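Lists > Stallomstead Off-Grid > Archive > May > Battery and Inverter

Last updated: May

This site uses cookies to keep you signed in to the archive. By continuing to browse you accept them.

Subject: Re: Low-voltage cutoff trips when the well pump starts
From: Anatole Ferrand

On the battery thread, a member wrote:

> I have a Jeveck inverter on a 24 V bank, 8 batteries, two in series and
> four strings in parallel. Panels are fine and the bank reads 25.4 at
> rest. Every time the well pump kicks in the inverter drops out on low
> voltage and comes back a minute later. The dealer wants to sell me a new
> bank. The batteries are two years old. Is there a setting I should
> change first?

Don't change the setting yet. The cutoff is telling you that the voltage at the inverter terminals fell below the limit during the surge. It does not tell you where the voltage was lost. It may be inside the batteries, in the cables, at a lug, or across the main fuse. You need a meter with a min/max hold and a helper to run the pump.

Put the meter on the inverter DC terminals and record the minimum during a start. Then do the same at the battery posts. Touch the probes to the lead post itself and keep them off the lug. If the posts hold up and the inverter end sags, the bank is not your first problem.

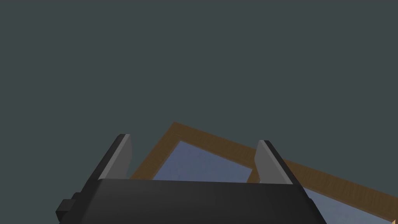 I went through this on my own system last fall. The posts dipped to 24.1 and the inverter saw 21.3, so I was losing 2.8 V somewhere in a short run of heavy cable. At 113 amps that works out to nearly 25 milliohms, far too much for that length of copper. I moved the probes along one joint at a time and found most of it across the fuse holder. One stud had been tightened with a washer between the lug and the bus. A washer belongs under the nut, on top of the lug, and never in the current path.

The rest was a crimp made with a hammer tool. It looked good from outside. I cut it off, put on a new lug with a hydraulic crimper, and the drop across that joint went down to a few millivolts.
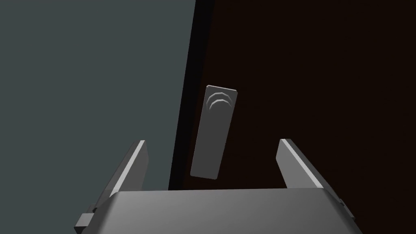 Gripper open, gray plate beyond the fingers.

The other thing to check is how your four strings tie together. If both inverter cables land on the first string, that string does more than its share of the work at every pump start, and the last one hardly takes part. Take the positive from one end of the bank and the negative from the other. Better still, run all four strings to a pair of bus bars with equal cable lengths. Clamp each string under a steady load and compare. Mine were within 2 amps of each other after I recut the jumpers.

Order of work, with the inverter off and the disconnect open for anything that involves a wrench:

1. Measure minimum voltage at the inverter and at the posts, same load, cold start of the pump.

2. Measure the drop across each joint under load. Write the numbers down with the joint name. 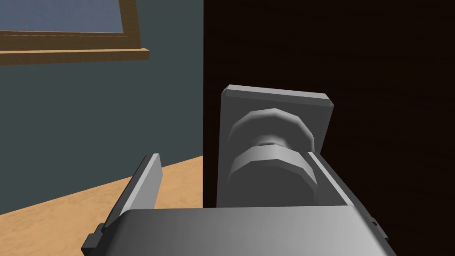 3. Clean and retighten anything that reads high, to the torque on the data sheet. Then repeat step 1.

4. Only if the posts themselves sag, let the bank rest for 12 hours with no charge or load and read each battery separately. One low unit will pull down its partner.

If all of that comes out clean, look at the pump. An old Vasiliauskas single-phase motor with a weak start capacitor can sit at locked-rotor current long enough to trip a healthy system. A Stidier soft starter may help there, but check that your motor is a type it supports – the two-wire submersibles generally are not.

Post the readings when you have them, including cable size and one-way length.

Anatole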